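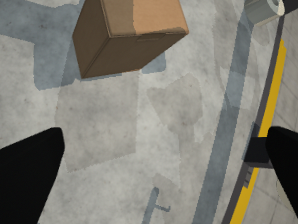 # Packing a Box of Books So It Arrives in One Piece

I have moved house more times than I care to admit, and every single time the books were what gave me trouble. Dishes you wrap, clothes you stuff into whatever is handy, but books are heavy and square and full of corners, and they don't forgive a lazy packer. After the last move, from a second-floor apartment in Rudd out to the old place near Statholm, I finally sat down and wrote out how I do it now. It's a long list for such a plain job, I know, but pour yourself some coffee and we'll take it slowly.

## What you'll need

- Small boxes, and I do mean small. I use ones that measure 12 inches on the short side.
- Packing tape, the two-inch kind, plus a dispenser if you value your fingernails
- Plain newsprint or brown kraft paper (printed newspaper rubs off on pale covers)
- A fat marker
- A bathroom scale

I bought my last batch of boxes from Hamirard, the packing supply place out by the county road, and they were good and stiff. Grocery store boxes are fine too if the bottoms are sound. Press down on the inside corners with your thumbs, and if the cardboard feels soft or spongy, leave that one behind for the recycling.

## Sort before you pack

Please don't skip this! It is so tempting to sweep a whole shelf into a box and call it done, but you'll pay for it on the other end. Pull everything down and stack it by size, with the big art books and atlases together, the ordinary hardcovers together, and the paperbacks in their own happy heap.

While you're at it, set aside anything you don't want to carry up another flight of stairs. I started with 383 books and gave away 145 of them, and I can only think of one I've missed (a guide to pruning pear trees, and I don't even have a pear tree anymore).

Flip through the old ones for loose papers, too. I found a recipe for plum cake in my grandmother's handwriting that I had been hunting for years.

## Build the box

1. Fold the short bottom flaps in first, then the long ones over them.
2. Run a strip of tape along the center seam and let it wrap a few inches up each side.
3. Lay a second strip right next to it, overlapping a little, and then one across the middle so you have a cross.
4. Turn the box over and line the bottom with a couple of inches of crumpled paper.

Don't weave the flaps together in that clever pinwheel way. It holds sweaters. It does not hold an encyclopedia, and I have the bruised toe to prove it.

## Fill it

Hardcovers go in upright, spines against the side of the box, just the way they'd stand on a shelf. Keep them snug but not jammed -- you should be able to slide one out without tugging. Paperbacks can lie flat in stacks, and so can the oversized books, with the largest at the bottom.

Never put a book in with the page edges facing down. The pages sag away from the spine, and a long ride in a truck will pull a good binding loose.

Anything special gets wrapped in its own sheet of paper, like a sandwich. I do this for my old Zuvmont field guides, which have those lovely cloth covers that catch on everything.

Now tuck crumpled paper into every gap, all the way around and across the top. Close the flaps and give the box a gentle shake. If you hear things shifting, open it back up and add more.

## Weigh it

I stop at 30 pounds. Plenty of people go heavier, and if your back is younger than mine you may be one of them, but remember that you'll be lifting these at the end of a long day too. To check, stand on the scale alone, then again holding the box, and subtract. If it's over, take out a few hardcovers and fill the space with a pillowcase or some dish towels -- they have to travel somehow.

## Tape and label

Close the top with the same cross of tape you used on the bottom. Write the room and a few words about the contents on two sides as well as the top, so you can still read it when the boxes are stacked. "Den, mysteries A to M" will do nicely.

Keep the finished boxes off a basement or garage floor if they'll be waiting more than a night or two. A couple of boards underneath will let the air move. Mine sat in the garage for most of June on an old pair of shelves laid flat, and they came through dry as toast.

When you unpack, let the books stand open on a table for an hour or so if they smell a bit stale, and dust the shelves first while you have the chance.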